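Review: Kollden two-arm tabletop kit

Giltunton calls the Kollden a "weekend build." I would like to meet the person whose weekends look like that. Mine took most of March, working evenings at one end of the bench in a shared workshop, and I had built small arms before.

I should say where I stand. I've bought three hobby robot kits over the years and regretted two of them, so I come to this sort of product expecting to be let down. The Kollden let me down less than I expected and in different places. At $1,026 for the pair it still has to do better than that.

What you get for the money is two arms, two grippers, two power supplies, a bag of fasteners and a printed booklet that stops being useful after the shoulder joint. From there you are sent to a download page, where the drawings show an older wrist with the screws going in from the other side. I assembled the first wrist backwards because of it. The correction exists, in a forum post by a customer named Elba Quezada, and it is clearer than anything Giltunton has put out. They should be paying her.

The table is not included. The product page never says it is, but every photo shows the arms set into one. You make your own or buy the Rivadeneira enclosure, which costs another $632 and arrives flat. I bought it in the end, after pricing the sheet material and being realistic about my skill with a jigsaw. It went together without trouble and the white surface is good for seeing what you're doing, though it picks up marks if you so much as look at it. The cutouts for the bases are bigger than they need to be, so you look straight down at the wiring for as long as you own the thing. A pair of cover plates would have fixed that. At this price I expected them.

Now the cables. Each arm has a purple cable running outside the body, from the module above the gripper back down past the big joint to the base. The booklet tells you to "leave adequate slack." How much is adequate? Too little and it pulls at full reach. Too much and you have a loop swinging over the table, ready to catch on anything with a rim or a neck. I redid mine twice and I'm still not happy. There are no clips in the box, and the forearm has nowhere obvious to put one.

The demo job in the software is sorting pantry items into a divided basket, so I went with that, using what was in my kitchen and a woven tray with four compartments.

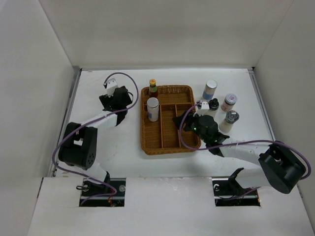 Speed first, as that's what the ads sell. It's slow. The ads are plainly sped up and don't say so. Moving a small bottle from the table to the tray takes long enough that you could do the whole shelf by hand and put the kettle on. I don't mind slow in a hobby machine, but I do mind being sold something else.

Grip is better than I expected on plain cylinders. Wide, smooth containers go up and come down where they're told most of the time. Small bottles with narrow caps are another matter, and short jars are the worst of the lot, as the fingers tend to close on the lid and slide off. Giltunton sells softer finger pads separately. Of course they do.

The two arms working together is the headline feature and the part I'd be most careful about. What you really have is a pair of single arms that have been told to keep out of each other's way. They take turns, politely. Handing an object from one to the other is listed as supported, and I got it to work with an empty container after a lot of fiddling. I would not try it with anything that stains.

The software is called Hunura and it's the best thing here, which surprised me. It runs on an ordinary laptop, it saves your positions without fuss, and when it hits a problem it stops and tells you which joint is complaining. Calibration is dull but the steps are in the right order. My one gripe is that it forgets the table height after an update, and the first you know of it is a gripper pressing down where it shouldn't.

Build quality is mixed. The black joint housings feel solid and I have no complaints about the motors so far. The white arm sections flex a little when you lean on them, and two of the threaded inserts in mine spun freely and had to be glued. Support answered my email in four days and offered to send new inserts. They haven't come.

Would I buy it again? With the enclosure, probably not. The total is a lot for a machine that puts away groceries one at a time. If you already have a solid table, own a decent set of hex drivers and mostly want to learn how this kind of thing is programmed, the arms alone make a fair case for themselves. Ask Giltunton which wrist version they're shipping before you order, and read the Quezada post before you pick up a screwdriver.

Score: 6 out of 10. It goes up to 7 if they rewrite the booklet.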